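From: Leilani Castellanos
To: Staltosholm allotments list
Date: 31 March 2023
Subject: Re: Seed potatoes and the water rates

Sorry all, typing this between trains so will be short.

On 202 Foulkes wrote:
> Has anyone had the new water bill through yet? Ours says 1533 for
> the lower site which can't be right, the meter was stuck most of
> last year. Also are we still doing a joint potato order from Lundard
> or is it every plot for itself. And who has the shed key.

Water first. No, not right. I rang them and they've read the wrong meter, the one by the lane is for the Fovatlow side – always has been. They want a photo of ours with the serial number showing. Can whoever is down there next take one and send it me direct, not to the list, it strips anything big. Don't pay it in the meantime!!

Potatoes. Yes joint order, Lundard will do 200 tubers at the old price if we get it in together. So far I've got earlies for plots along the hedge and nothing from anyone else. Maincrop they only have 2 sorts left so dont be fussy. Tell me by tomorow night or you're on your own. 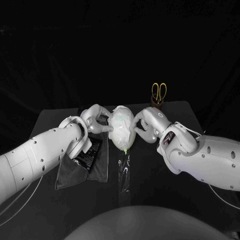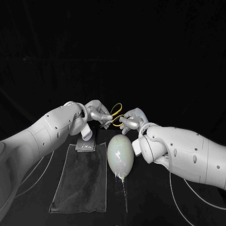 If you've already got yours, get them in trays by a window, eyes up, somewhere light and no frost. Egg boxes fine. Mine are in the spare room and have hardly moved but it's been cold. Earlies can go in as soon as the ground isn't sticking to your boots. Top end still very wet when I looked, I'd leave it a bit.

Shed key – on the hook inside the blue gate, or should be. If it's gone please could whoever has it put it back, no questions asked. The spare is with me and I'm away till the weekend.

Other thing, the open afternoon in June. Need a date soon or we lose the hall tables. Anyone against doing it the same way as last time? Plants by the gate, teas by the shed, finish before it gets too hot for the cakes.

Train's here. More later re the hedge.

Leilani
(plot 202, upper)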